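Giving up the phone before bed: 33 nights in

plirell_reader
Posted in Sleep & Routines

I have to share this because I'm so happy with it! Since April I've been shutting my phone off at 9 pm and leaving it off until breakfast. I'm falling asleep faster, I've read 6 library books, and I remember my dreams again — weird ones, but still.

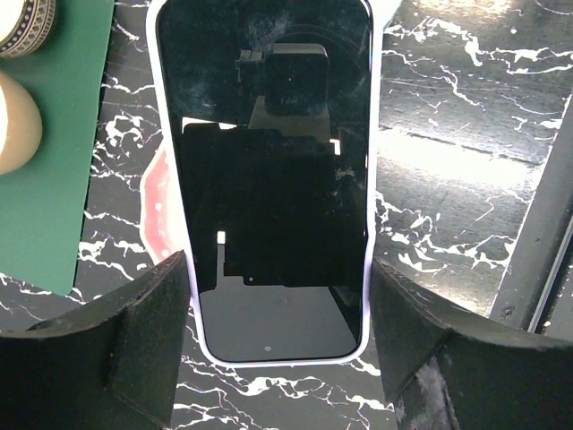

The first 3 nights were rough. I kept reaching for it to check the weather, of all things. Then I put a paperback on my pillow every afternoon and that did the trick. Anybody else trying this?

dascombe77
Replied

Love it, but I don't buy that the phone is the problem. I listen to a podcast for 20 minutes every night and I'm out cold before the host gets to the point. Caffeine after lunch is what wrecks people.

Tavion Wojcik
Replied

Disagree with dascombe77. I quit coffee completely and still lay there until 1 am scrolling. A cheap alarm clock fixed more than decaf ever did.

plirell_reader
Replied

Yes, the alarm clock!! Mine ticks like crazy and I've come to love it. And dascombe, audio is different from scrolling, I'll give you that one.

dascombe77
Replied

Fair. Still say try cutting the afternoon coffee too.

okafor_m
Replied

What about people on call? I can't turn mine off. Would the hallway with the ringer up work?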